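Storing a Winter Coat Without the Gadgets

I don't trust vacuum bags. Two of my down coats came out flat and never puffed back up.

Try this instead:

Wash the coat and dry it fully. Check the cuffs and hood, whatever the dryer claims.
Empty the pockets and close the zipper.
Fold it once, loosely.
Skip the cedar sprays. I bought one and still found moths in July.

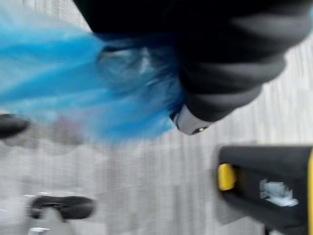 Blue plastic bag, black quilted padding

For long storage I'd pick a cotton sack over plastic.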